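Today I want to write a little about bags and where to keep them. It is a small thread, but I have thought about this for a long time, so please be patient with me.

I used to keep all of them in one big box under the bed. When I needed one, I had to take out all the others first. The straps were knotted together like cooked spaghetti.

Now there is a black rail with plastic hooks, and the bags hang by their straps.
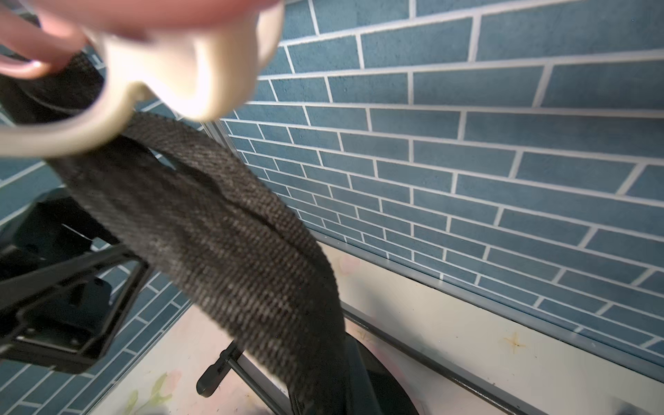
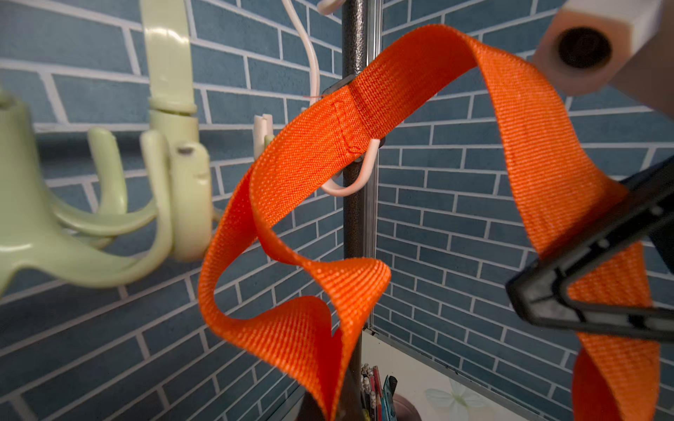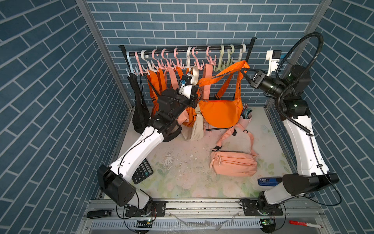 The most important thing I have learned is to hang by the strap and never by the zip or the small loop. My old grey bag from the market in Piltavton lost its zip like this. It cost 4 pounds to repair, and the repair lasted until August.

Wide straps are more difficult than narrow ones. They like to twist, and if you leave the twist inside, the fold stays there for weeks. I run the strap through my fingers once before I put it on the hook. It takes a moment only.

Second thing: empty the bag first! I forgot this many times. A full bag pulls everything to one side, and then the neighbours slide also. Once I found 4 old bus tickets to Plalberg and a very sad biscuit.

Somebody asked me yesterday if heavy bags are all right on plastic hooks. I weighed my crossbody with nothing inside and it was 400 grams, so I do not worry. With my laptop and charger it is more than 2000 grams, and this one I would put on the floor.

Belt bags I still have not solved. The strap is short when you close the buckle and too long when you open it. If you have a good idea, please write it under this post – I will try it and tell you the result.

Also I would like to know if you sort by colour or by how often you use them. My sister sorts by colour and it looks very nice, but she is always late. I think I will put the ones for every day in the middle and the ones for travelling at the ends.

Tomorrow I will write about scarves, which are a bigger problem in our house.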